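About Jalus

Hi, I'm Loïc Texier, and I make cider in Toledo. Before that I made a lot of bad cider in a two-car garage, and before that I sold commercial refrigeration, so at least I knew how to keep things cold! Jalus is the name my little sister gave to an imaginary country when we were kids, and when the state form asked for a business name I had ten minutes left on the parking meter and wrote it down.

How it got going

I grew up with cider on the table at lunch, the dry kind that comes in a bottle with a wired cork. When I moved to Ohio I kept buying what the stores had, and it was so sweet I could only get through half a glass. Meanwhile there were apples everywhere – good ones, sharp ones, ones the growers couldn't sell because they had spots on them. I bought a trunkload, borrowed a press and made a mess of the garage floor.

The first batch I was willing to pour for people who weren't related to me came in December, after two years of trying. We signed the lease that winter and opened the taproom on 2018-06-09. I had ordered 500 glasses and thought that was crazy. We were washing them by five o'clock.

What we make

Three ciders are on all year. Motero is the dry one, with a good bit of tannin, and it's the one I drink at home. Kivix is softer and cloudier and gets a handful of quince in the tank (my wife's idea, and a better seller than anything I've come up with on my own). The third is just called House, and it's what you should order if you've never had cider that wasn't sweet. Everything else on the board changes when the tank runs out.

We press from September until the apples stop coming. Last season we filled 2,907 bottles of Motero by hand, on a filler that does 2 at a time, and I felt every one of them in my shoulders. There's a 1,000 gallon tank now, so the plan is to do more kegs and fewer bottles, but ask me again in the fall.

The taproom

It's a small room with long tables, so you'll probably end up sitting with someone you don't know. Kids are fine, dogs are fine on the patio, and you can bring in your own food. We do cheese and bread and pickled eggs, and that's the whole menu. No televisions. The playlist is mine and I do take complaints.

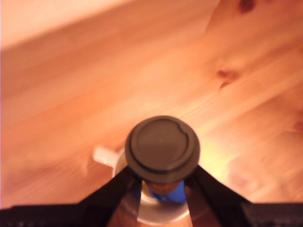
Visiting and tours

Tours are free and short, and I usually give them myself. Call ahead if there are more than six of you so I can move the hoses out of the way. Wear shoes you don't mind getting sticky, especially during pressing.

If you have an old apple tree in the yard and don't know what it is, bring me a few in a bag. I love this stuff, and I'll trade you a glass of House for a look.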